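Mornthorpe opens linen supply contract to smaller bidders 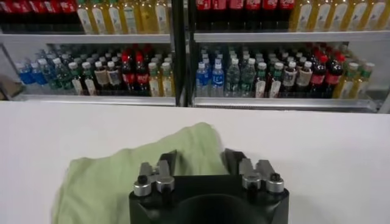 Procurement | Local Government

Mornthorpe council has split its towel and linen supply contract into 2 lots so that smaller firms can bid for part of the work. The current single contract, held by Hundach, runs out in July.

The first lot covers the town's pools and sports centers. The second covers care homes and day centers, 39 sites in all. Bidders may go for one lot or both.

Price will count for 76 percent of the score, with the rest based on delivery times and how suppliers treat their staff. Under the old rules, bids were judged on price alone.

"We had local laundries telling us they could handle the pools but not the whole town," said Elikem Kpodo, the council's head of purchasing. "They never sent in a bid."

Clalmont, a supplier based in Figueroa, has already said it will compete for both lots. Hundach said it was reading the papers and had not made a decision.

Firms that lose out will be given their scores in writing and will have two weeks to challenge the result before the contracts are signed.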